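Right, packing thread. We move at the end of September and I've been put in charge of boxes because I complained about how the last lot were done. So this is me, being in charge of boxes.

Background for anyone new: it's the flat above the shop, six years of stuff, two adults, one cat, and a landlord who would like the place back swept and with the curtain rails still on the walls. All going to Famham, which is far enough away that you can't just nip back for the colander.

First job was getting hold of cardboard. I asked on here and got more replies than I've had for anything I've ever posted, including the cat's operation. Big light brown boxes, the more the merrier.
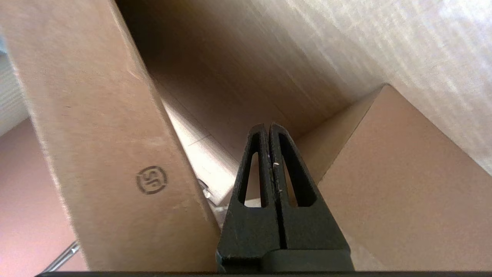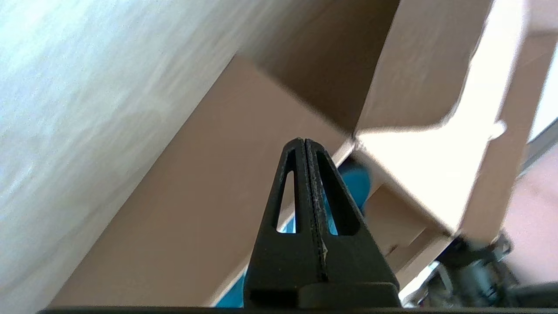
Light brown cardboard, with a small round stamp on one panel in the first.

A question I've had three times already today: do you tape the bottom of a box if the flaps fold into each other and hold by themselves?

Tape it. Folded flaps hold while the box is standing on the floor, then somebody picks it up with books in it and they slide apart. One long strip down the middle seam, going a hand's width up each side, then a second strip across it.

Now, where the boxes come from. Pui-shan Yu at the bakery saves me the ones her paper bags arrive in. They're clean and they're all the same size, so they stack properly. If you take one thing from this thread, get boxes that match! A tower of odd sizes will lean whatever you do with it.

Supermarket boxes are all right for shoes and cushions. I've gone off them for anything decent because so many have the big hand holes, and things poke out of the holes, and then it rains.

I did buy a few proper ones from Jernum, the removals place by the station. Double walled, and you can feel the difference as soon as you press on the side. Those are for plates and my records and nothing else. Kwok-wai has been told.

(Kwok-wai put his trainers in one. We've talked about it.)

How to tell if a second-hand box is any good: press your thumb into a corner. If it gives and stays given, it's for recycling. Have a sniff as well. I know, but a box that has been in a damp garage will make your jumpers smell of damp garage until Christmas.

Also look at the fold lines. A box that's been opened and flattened a lot goes soft along the creases, a bit like an old map. Fine for lampshades. I wouldn't put a casserole dish in it.

Order I'm doing things in, since people asked. Spare cupboard, then books, then the good glasses we never use, then winter clothes, then pictures off the walls, then the rest of the kitchen, then bedding on the last morning.

Everyone says kitchen last and I only half agree. The bits of the kitchen you use every day, yes. But the fondue set can go now. The fondue set could have gone six years ago.

Books! Small boxes. Please. I helped Dwayne Nguyen-Tran move in the spring and he'd filled a box the size of a washing machine with cookery books. It took two of us just to slide it across the carpet and we ended up unpacking it on the landing and carrying them down in shopping bags.

My rule is if I can't lift it and walk to the front door and back, something comes out. I'm not very strong so it's a good rule.

If you've only got big boxes, do a layer of books at the bottom and fill the rest with something light. I've got books at the bottom and scarves on top in two of mine and they're perfectly comfy to carry.

You can cut a big box down too. Slice down each corner to the height you want, score along the sides with the back of a butter knife, fold the new flaps in. Takes a few minutes once you've got the knack. My first one looked terrible but it held.

Plates go on their edge, like records. I was doubtful about this and laid mine flat for years. Pei-shan Su worked in a restaurant and she was quite stern with me about it. Paper between each one, crumpled paper underneath, and wedge them in so nothing rattles when you give the box a little shake.

Glasses, stuff the inside with paper first, then wrap the outside. I've been using the free newspaper and it does leave black on your fingers and on the glass, so you'll be washing everything at the other end. Plain packing paper is nicer. I'm too mean for it.

Tea towels, pillowcases, socks, all of it counts as padding. You've got to move them anyway. The teapot is currently wearing a bobble hat.

Tape. I started with the cheap stuff from the market and it split lengthways every single time, so I'd be picking at the roll with my fingernail and swearing. Moved on to a brown roll from Kurkix and it's been good as gold. A tape dispenser is worth having as well – the kind with teeth on it, mind your thumb.

Brown tape sticks better than clear for me. Masking tape doesn't count. Kwok-wai, masking tape doesn't count.

Labels: write on the side, never the top. As soon as something's stacked on it you can't read the top. I do two sides, room in big letters, then a few words about what's in it.

And put the room it's going TO. Our old study stuff is going in what'll be the back bedroom, so it says back bedroom. Last time everything said "lounge" and the new place had two rooms that could have been the lounge, and we had a long discussion about it in the rain with a man holding a lamp.

I tried the coloured sticker system too. Blue for bathroom, yellow for kitchen and so on. Ran out of yellow on the first evening. Back to the marker pen.

If you're using old boxes, cross out whatever was written on them before. One of Pui-shan's said FRAGILE and it's full of towels, and the bakery's name on the side had me looking for buns.

The first night box. Kettle, mugs, teabags, loo roll, phone chargers, a screwdriver for the bed, cat food, a bowl for the cat food, bin bags, a sharp knife for opening all the other boxes. It goes in our car with us and it gets carried in before anything else.

Last time I forgot the milk. This time Kuo-hua Chien, who lives two doors down from the new place and whom I've met exactly once, has said he'll put a pint in his fridge for us. I nearly cried on the phone.

Cost so far, because I'm nosy about other people's and it's only fair. Jernum boxes and the tape are nearly all of it. The removal van is the big one, I've been quoted £476 and that's them carrying it all down the stairs. I got another quote from Liao that was a bit lower, but you had to do your own stairs, and I've met our stairs.

Ask whether the quote covers taking furniture apart, by the way. Ours doesn't. So that's the wardrobe to do the night before.

Screws and bolts go in a sandwich bag, and the bag gets taped to the thing it came off. Inside of the wardrobe door for us. If you put all your little bags in one "safe" drawer you'll be stood there at ten at night trying to work out which bolts are bed bolts.

Someone asked about the cat. She's had a box of her own since the start with a jumper in it and she hasn't gone near any of the others. Well, she's been in a few of the others. I check before I tape.

Someone else asked about plants. I'm putting them in open boxes with scrunched paper round the pots, and watering them a couple of days before so they aren't sopping on the day. They're coming in the car. I don't know where I'm going in the car, but the plants are.

Things I've found so far at the back of the spare cupboard: a sandwich toaster, another sandwich toaster, the instruction book for a third sandwich toaster. A jigsaw of Whitby. The good scissors, which I accused Kwok-wai of losing. I've apologised.

Charity shop pile is by the door and it's growing. Do ring your shop first – ours won't take anything with a plug, so both toasters are going to Pei-shan's brother.

What to do with the boxes afterwards: flatten them and post them on your local group the same day, before they become furniture. Dwayne had one as a bedside table till June. Somebody always wants them. I've already promised our Jernum ones to a woman at work who's moving in the new year.

Right, tea's ready and I've still got the bathroom cabinet to go through. If anyone knows how to pack a standing mirror without buying one of those special flat boxes, please tell me. At the moment my plan is a duvet.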